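Rally Towels, Seat Cushions and the Rest of the Pile

What to buy, what to skip, before the home opener

March 25, 2023

Every season same thing. Somebody says let's get the good stuff this year, and then it's the night before the game and you're in a gas station buying a poncho. So we got a head start. Fan gear, the soft kind mostly – towels, cushions, blankets, scarves. No jerseys, that's a different story and a more expensive one.
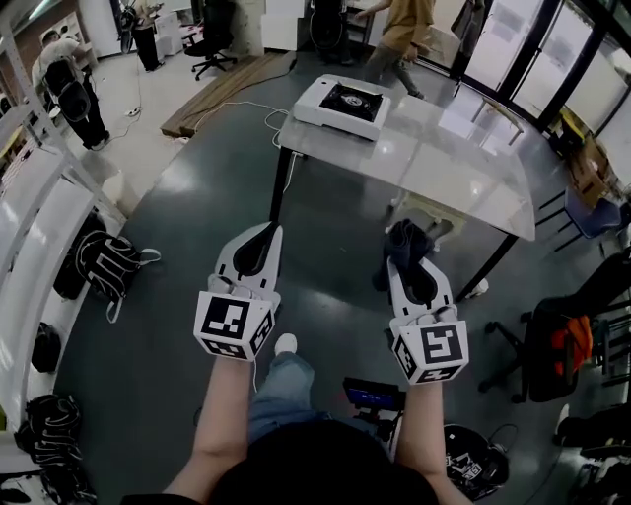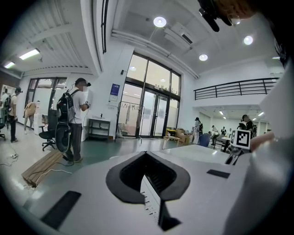 White hand-held grippers, two views.

Towels first. The Irnik rally towel is the one half the Trondville student section waves, and there's a reason they can afford to. Thin. Very thin. Prints great on one side, ghost of a logo on the other. Fine for waving, useless for a wet bleacher. The Zetov is heavier, hemmed on all four sides, and the color holds. Ours went through 30 washes and the red is still red. The Irnik went pink well before that, and so did a pair of socks.

Get the Zetov if you sit in the rain. Get the Irnik if you throw yours in the air after a touchdown and never see it again.

Cushions. Big fight here at the magazine. One camp wants foam, one camp wants the inflatable kind that folds down to nothing. Foam wins on a cold metal bench, easily. The Uysal foam seat has a carry strap that doubles as a handle and a pocket in back that fits a phone and a ticket, not much else. Zipper sticks. We rubbed a candle on it, helped some. The inflatable is lighter but you slide around on it all game and the valve hisses when you stand up for a third down.

Check your stadium's rules before you spend money on either. Plenty of places won't let in a seat with a back or arms or pockets. Trondville changed its policy last August and there was a heap of cushions outside the south gate by kickoff. Sad sight.

Blankets. The team-color fleece at the campus store is $40 and it sheds. On everything. Black pants, forget it. Zetov makes a fleece with a nylon backing for $28 and it's the better blanket, even with the logo smaller then you'd want. Nylon side down on the bench, stays dry. Folds into its own corner pocket if you are patient.

Scarves – yes, for football, they're catching on. Knit ones look best and last longest. The printed satin type snags the first time it meets a seat bolt.

Couple of things on care, we get letters. Cold water, inside out where there is an inside. No fabric softener on towels, it makes them stop soaking anything up. Hang the fleece. Don't iron a screen print, ever, not even through a dish cloth. If the letters start to crack you can't fix it, just call it vintage.

And on buying early. The limited stuff goes quick. Last year's Irnik throwback towel was a run of 1,000 and it was gone before the second home game, then showed up online at silly prices. The new one has the old leaping fish on it, drawn a bit better this time. Campus store gets them first, the stand by the north gate gets whats left.

Scarves are at the north gate too, behind the popcorn. Bring cash, the card reader quits in the cold.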